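The Clock That Drifted

A fault in the timestamps cost Karabulut a trained policy and most of a summer. It took one afternoon to fix.

The first sign of trouble was a sleeve. In June, a two-armed test robot at Karabulut was given a folding policy that had passed every offline check. It approached the garment, lowered the left arm to the correct height, and closed the fingers before they reached the cloth. The right arm did the same on the next pass. On the third trial the left fingers closed on the table cover and the arm kept pulling until the force limit stopped it. The cover tore. A mounting bolt on the wrist sheared and had to be drilled out.

Ozan Oral, who runs the test bench, logged the event as a gripper fault and replaced the finger drive. The replacement did the same thing.

"We changed hardware for 11 days," Oral says. "The hardware was fine. It was doing what it had been taught."

What it had been taught came from hand-held grippers. A person carries one in each hand and does ordinary household work with them. Each tool records video, its own position in space, and the distance between its fingers. Software later lines up these streams and trains a policy on the result. If the streams are lined up badly, the policy learns a relationship between picture and motion that does not exist.

Hülya Gündoğdu was given the recordings to audit. She took 60 folding episodes and stepped through them, marking the video frame in which the fingers first touched cloth and comparing it with the logged finger width. At the start of each session the two agreed. By the end they did not. In the worst episode the width signal ran 800 milliseconds ahead of the picture. According to the log, the fingers had shut while the video still showed them open above the fabric.

The cause was dull. The finger sensor in each tool ran on its own small oscillator, and the firmware matched it to the camera clock once, at power-on. The original design, from a supplier named Drineck, assumed short recordings with a restart between them. Operators in the field had stopped restarting. A restart meant repeating the position calibration, and on a day of folding laundry that was a lot of standing still.

The oscillator also ran faster as the housing warmed. Alper Canpolat, who maintains the firmware, put a tool in a heated box and reproduced the drift before lunch. He had the patch written the same day. It compares the two clocks continuously and rejects any recording in which they disagree by more than one video frame.

Finding the damage took longer. Drift in the left tool did not match drift in the right, so one correction could not be applied to both. For two-handed work this matters a good deal. When one hand pins a collar and the other draws the sleeve across, the order of events is most of the skill. A policy trained on scrambled order will pull before it holds.

Botond Kocsis, a safety engineer at Sudero, reviewed the bench incident on Karabulut's behalf. His report gives less space to the clock than to the force limit, which had been set for rigid parts and never lowered for cloth. He also objects to the offline checks. They compared the policy with held-out recordings from the same tools, carrying the same error, and so the policy scored well.

"The test and the training data were wrong in the same direction," Kocsis says. "A pass told you very little."

His recommendations are short. Set the force limit by task. Keep a reference set recorded on separate equipment. Have a person look at contact frames in every session before it is released for training.

Karabulut has adopted the first two. The third is in partial use, at 23 episodes per session, checked by Gündoğdu and Man-sik Wi. Wi would like the number to be higher. Clothing is slow to audit, he says, as a soft fold can hide the moment of contact behind the fingertips. Dark fabric is the slowest.

The torn cover is still on the bench. The policy has been retrained on corrected data and runs at reduced speed, with the left arm first. 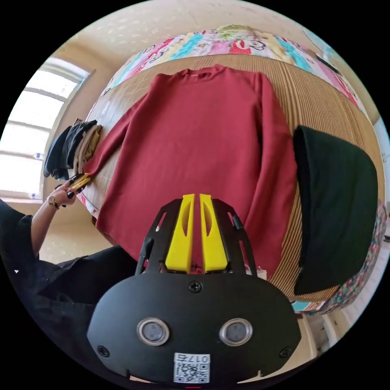
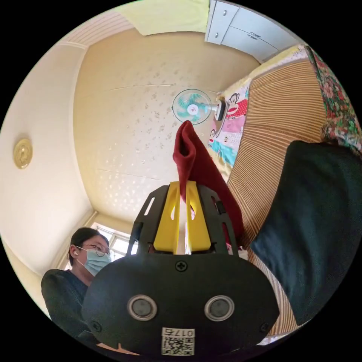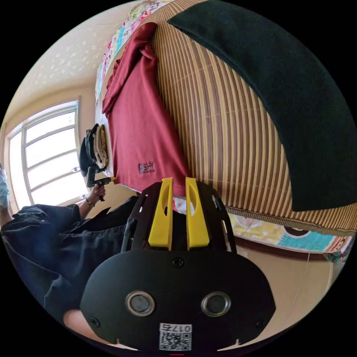 Hand-held grippers with yellow fingers in use with clothing in a bedroom.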